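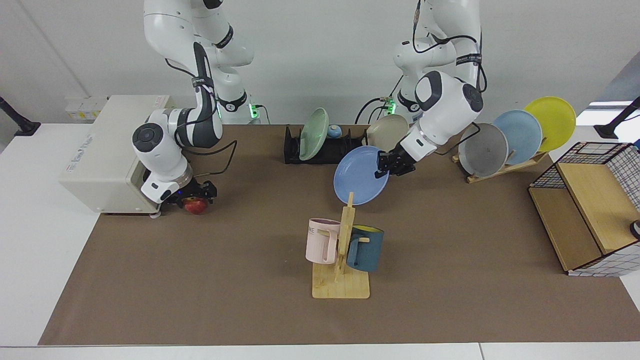 How I descale our kettle (and stop it coming back so fast)

We moved to Worholm in February and the water here is like liquid chalk. Within weeks my tea had bits floating in it – grim! My neighbour Danica Krasniqi put me on to citric acid, and I haven't bought a branded descaler since.

Fill the kettle halfway with cold water and bring it to the boil. Switch it off at the wall, let it stand for a minute, then spoon in 30 g of citric acid. Go slowly, as it fizzes up more than you'd think (I've mopped the worktop twice now). Leave it for 40 minutes with the lid open.

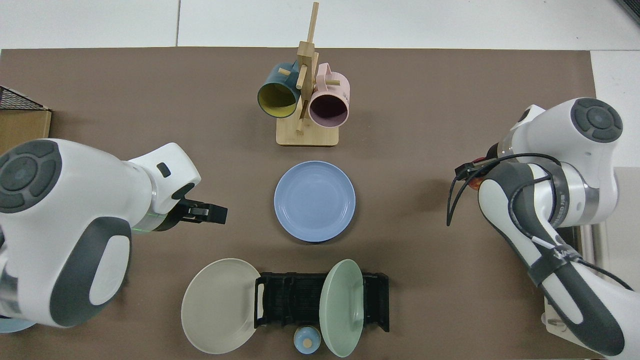 Pour it all away and have a look inside. If there's still a crust round the bottom, do it again with half as much. Don't go at it with a scourer, you'll only scratch it. Then rinse three times, boil a full kettle of plain water and tip that out too.

I do mine every 60 days or so, and empty out the leftover water at night – that's made the biggest difference. The spout filter pulls out on most kettles, so drop it in a cup of the same mix while you wait.

12 shares | 3 comments

We use cookies to remember your settings. OK

© Plerkside | Contact | Back to top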